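Getränkekunde und Barpraxis, Teil 4: Abmessen
Skript zur Einheit, Raum 521
Kursleitung: Lieselotte Kröger

4.1 Worum es geht

In Teil 3 wurden die Rezepturen nach Familien geordnet. Jetzt geht es um die Mengen. Ein Sour mit zu viel Zitrone lässt sich nachsüßen, stimmt dann aber in der Gesamtmenge nicht mehr, und die Kalkulation stimmt auch nicht. Wer frei einschenkt, muss sich regelmäßig überprüfen. Wir messen im Kurs jede Zutat ab, auch die billigen.

Bitte bringt Taschenrechner und Schreibzeug mit. Die Tabelle aus Teil 2 (Alkoholgehalt und Dichte) wird wieder gebraucht.

4.2 Einheiten

In deutschen Rezepten steht meist Zentiliter. 1 cl sind 10 ml. Eine übliche Portion Spirituose liegt bei 2 cl oder 4 cl. Britische und amerikanische Bücher geben Mengen oft in fluid ounces an. Die beiden Unzen sind verschieden:

US-Unze: 29,6 ml
britische Unze: 28,4 ml

Für einen einzelnen Drink ist der Unterschied klein. Bei einem Ansatz für eine Gesellschaft summiert er sich. Colin Pilkington, der im Mai den Block zu den englischen Punschen übernimmt, rechnet seine Rezepte vorher in Milliliter um und arbeitet nur noch damit. So machen wir es auch.

Die Angaben dash, barspoon und splash sind keine Einheiten. Ein Barlöffel fasst je nach Modell zwischen 2,5 und 5 ml. Messt euren Löffel einmal mit Wasser aus und schreibt den Wert ins Heft.

4.3 Form des Messgefäßes

Messgefäße gibt es zylindrisch, bauchig und kegelförmig. Die Form bestimmt, wie stark sich ein Ablesefehler auswirkt.

Beim Zylinder ist das Volumen proportional zur Füllhöhe. Fehlen 10 Prozent der Höhe, fehlen 10 Prozent der Menge.

Beim Kegel mit der Spitze nach unten wächst das Volumen mit der dritten Potenz der Höhe:

halbe Höhe: 12,5 Prozent des Volumens
90 Prozent der Höhe: 72,9 Prozent
95 Prozent der Höhe: 85,7 Prozent

Die halbe Menge ist im Kegel erst bei 79,4 Prozent der Höhe erreicht. Viele schätzen sie zu niedrig und schenken dann deutlich zu wenig ein.
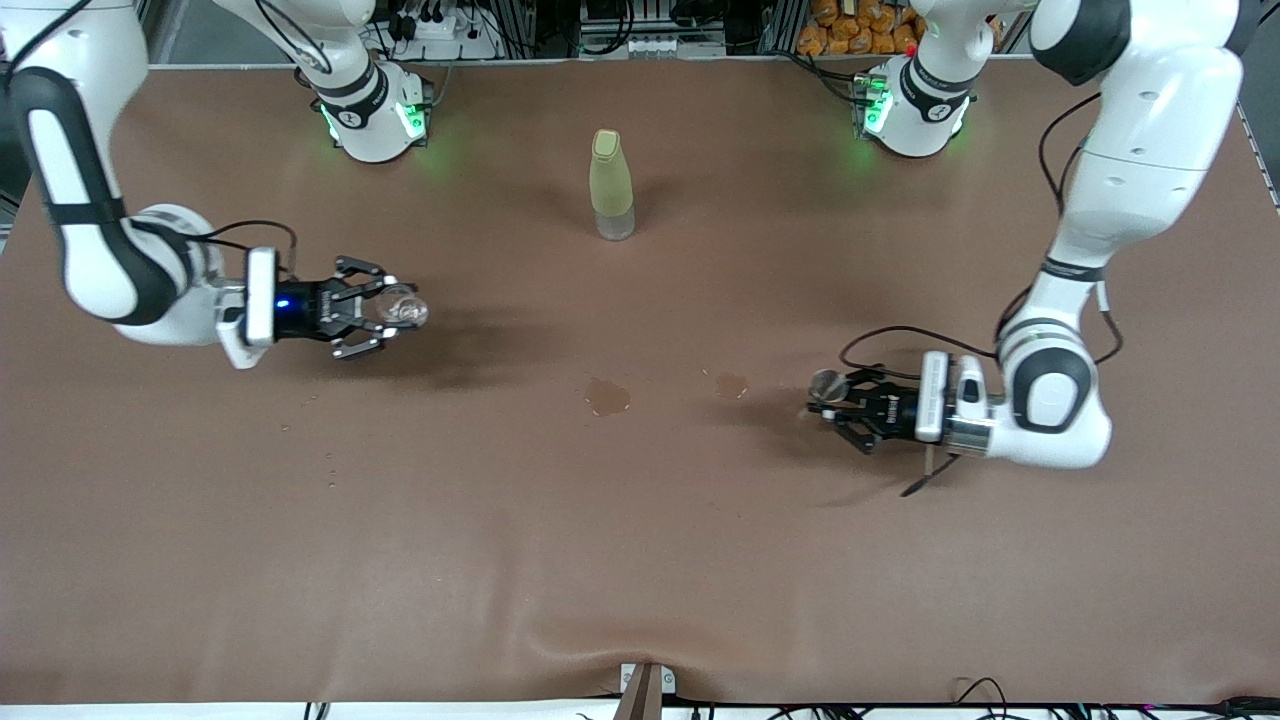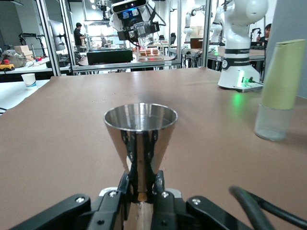

Zweites Bild: Becher aus Edelstahl in Kegelform, weite Öffnung oben.

Rechenbeispiel. Ein kegelförmiges Gefäß fasst 4 cl bei einer Innenhöhe von 60 mm. Es wird bis 2 mm unter den Rand gefüllt. Die Füllhöhe beträgt 58 mm, das Verhältnis 58 zu 60 ergibt 0,967, hoch drei 0,903. Im Gefäß sind 36,1 ml. Ein Zylinder mit gleicher Höhe und gleichem Inhalt würde bei 58 mm noch 38,7 ml enthalten.

Daraus folgt für die Praxis: Kegelförmige Gefäße werden randvoll gefüllt oder bis zu einem eingeprägten Strich. Dazwischen wird nicht geschätzt. Für halbe Mengen nimmt man ein kleineres Gefäß. Ein schmales, hohes Gefäß ist bei gleichem Inhalt genauer als ein flaches und breites — dafür kippt es leichter und lässt sich schlechter ausspülen.

4.4 Ablesen

Das Gefäß steht waagerecht oder wird waagerecht gehalten, das Auge ist auf Höhe des Flüssigkeitsspiegels. Wer von schräg oben schaut, liest falsch ab. In Glasgefäßen wölbt sich der Rand der Flüssigkeit nach oben (Meniskus). Abgelesen wird am tiefsten Punkt.

Bei randvollem Einschenken kann die Oberfläche umgekehrt eine Kuppe bilden. Bei Wasser ist sie gut sichtbar, bei Spirituosen flacher, weil die Oberflächenspannung geringer ist.

Sirup und Eiweiß bleiben an der Wand hängen. Deshalb Reihenfolge beachten: erst Saft, dann Sirup, dann Spirituose. Die letzte Zutat nimmt den Rest aus dem Messbecher mit. Sahne kommt in ein eigenes Gefäß.

4.5 Messen mit der Waage

Für Ansätze ab 1 Liter ist die Waage bequemer. Man braucht dann die Dichte der Zutat. Richtwerte bei 20 Grad:

Wasser: 0,998 g/ml
Spirituose, 40 % vol, ohne Zucker: 0,948 g/ml
Zuckersirup, 1 zu 1 nach Gewicht: 1,23 g/ml

Liköre liegen je nach Zuckergehalt sehr unterschiedlich. Hier hilft nur eine eigene Messung: 100 ml in einen Messzylinder füllen, wiegen, durch 100 teilen.

Beispiel Inventur. Eine leere Flasche wiegt 580 g, dieselbe Flasche mit einem Rest Wodka (40 % vol) wiegt 900 g. Der Inhalt wiegt also 320 g. Geteilt durch 0,948 ergibt das 337,6 ml. Das sind acht Portionen zu 4 cl, übrig bleiben 17,6 ml. In der Liste stehen acht Portionen, der Rest wird nicht aufgerundet.

Das Leergewicht muss für jede Flaschenform einmal festgestellt werden, mit Ausgießer oder ohne, aber immer gleich. Frau Kröger hat für den Kurs eine Liste der hier verwendeten Flaschen angelegt. Sie hängt am Regal.

4.6 Messgefäße prüfen

Auf den Aufdruck allein sollte man sich nicht verlassen, vor allem bei doppelseitigen Gefäßen ohne Eichstrich. Geprüft wird so:

Gefäß trocken auf die Waage stellen und auf null setzen. Mit Wasser von Zimmertemperatur bis zur Marke füllen. Gewicht notieren, durch 0,998 teilen. Dreimal wiederholen, Mittelwert bilden.

Ein Gefäß, das nicht allein stehen kann, wird über einem Becherglas ausgegossen und das Becherglas gewogen. Der Wert fällt dann etwas niedriger aus — es bleiben Tropfen zurück. Für die Bar ist das der brauchbarere Wert, im Glas des Gastes kommt auch nur an, was herausfließt.

4.7 Aufgaben bis zur nächsten Einheit

1. Rechnet das Rezept auf Blatt 3 von US-Unzen in Milliliter um und rundet auf volle 5 ml. Wie verändert sich das Verhältnis von Säure zu Zucker?

2. Ein kegelförmiges Gefäß fasst 5 cl und ist innen 70 mm hoch. Bei welcher Füllhöhe sind 2,5 cl enthalten?

3. Prüft zwei eigene Messgefäße nach 4.6 und bringt die Werte mit.

Teil 5 behandelt das Schmelzwasser beim Schütteln und Rühren. Dafür bitte ein Thermometer mitbringen, falls vorhanden.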